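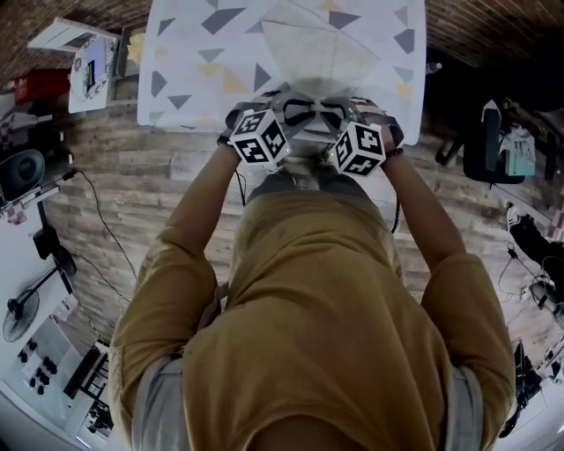

Both hands on the gripper, triangle sheet out on the floor.

Plurkel hand demos: frequently asked questions

Last touched in January. Ask in the Grosiddale channel if yours isn't on the list.

Do I need to know how to code?
No. You do the task with the grippers, Vaher records it, somebody else trains on it. Filling in the task form is the hardest bit.

How many demos per task?
600 for anything with cloth or film. 50 is fine for a first look, enough to tell if the task is even sane. Don't stop at 51 and call it a dataset.

One gripper or two?
Depends on the task sheet. Folding and handovers, two. Pick and place, one, other hand out of the way please.

What are the square black and white markers for?
Tracking. Keep fingers off the printed faces. Scuffed or peeling, swap it before you start, not halfway thru.

How fast should I go?
Slower than you want to. Not slow motion either. If the fingers blur on playback, too fast.

I dropped the thing. Delete the take?
Depends. Dropped it and picked it up again cleanly, keep it and tag "recovery". Dropped it and used your bare hand, bin it. Bare hands never touch the object between start and stop.

Thin stuff keeps slipping. Tips?
Pinch close to the tips, not deep in the pads. Let the first gripper bunch the material a little so there's an edge to offer. Bring the second one in from underneath, close it, wait a beat, then open the first.

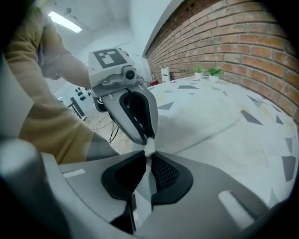 Same again for tissue or cloth, only gentler. Both grippers closed for that beat or the take gets flagged. And keep your sleeves back from the lenses.

Can I work on the floor?
Sure, floor or table. Pick the one on your task sheet and stay there for the whole batch. Changing over means a new batch number.

My cables keep tangling.
Yep. Route them behind you before you calibrate. If one pulls tight during a take, stop and redo it.

Skuma says error 72.
Lost tracking. Hold still, markers facing out, count to five. Still there? Recalibrate.

And error 739?
Disk full. Upload, then clear. In that order!!

Can I redo a bad take right away?
Yes, just reset the objects first. Start positions should vary a bit, so don't line everthing up perfect each time.

Where do finished batches go?
Upload tab in Vaher. Leave the window open til the bar goes green.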